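Planning the Equipment Budget for a Second Manipulation Station

Posted in February, filed under Purchasing

The Marikar group received approval in principle last fall for a second tabletop station, and the months since have been spent turning that approval into an order list. Several readers of this blog who are preparing similar requests have asked how the sums were arranged. The following notes set out the main decisions, including two that were reversed along the way.

The first draft of the request listed the arm, the gripper and the controller, and very little else. It was returned within a day. The reviewer at Givamdale, our administrative office, wished to know what would be purchased in the second year, and the draft had no answer. The revised request ran to 98 lines. Most of them were small: cable, brackets, spare finger pads, fuses, a second emergency stop, household goods for the trials. Taken together, these small lines came to 15 percent of the total, a larger share than the controller.

Two suppliers were invited to quote. Cultdale offered the lower price for the arm but treated the gripper, the mounting hardware and the training day as separate items. Loler quoted a single figure for the package with a delivery time of about 131 days. The group preferred Loler at first, then returned to Cultdale when it became clear that our existing overhead mount could be copied by the university workshop and that the training day was unnecessary for staff who already operate the same model. Any office comparing quotations is advised to strike out whatever it already owns before looking at the totals.

Dish handling remains the principal work of the present station, and the new one is to share the load. The household goods line therefore received more attention than its size would suggest. Plates differ in rim, weight and finish, and a set bought from one shop in one afternoon gives a poor idea of what a gripper must manage. The request now provides for mixed tableware, wire racks and replacements, to be bought in several small purchases during the year.
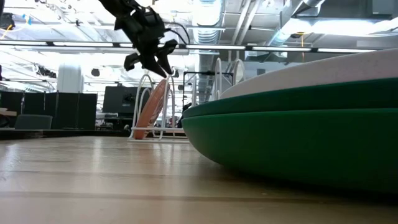

Jolien Peeters wrote in response to the draft that the tableware line was still too low, and that her own group had exhausted a similar allowance by the middle of the year. She recommended that finger pads and plates be budgeted together, as both are consumed at a rate that depends on the number of trials, and that the sum be reviewed each quarter. Her comment has been adopted. The combined line is now called trial consumables and may be adjusted without a new signature.

Maintenance was the second reversal. The group had intended to pay for repairs as they arose. Givamdale pointed out that an unplanned repair must compete with every other request in the same month, and asked for a service reserve covering 5 years. The reserve has been entered at the full term, with the unused part of each year carried forward.

Three items remain open. The floor space has been promised but the power outlets have not. The workshop has yet to confirm a price for the overhead mount. The compressed air connection, which appeared in the first draft, has been removed, and it will be requested separately if a suction tool is ever purchased.

Groups wishing to see the line list may write to the address on the contact page. Prices have been deleted at the request of both suppliers, but the headings and quantities are complete.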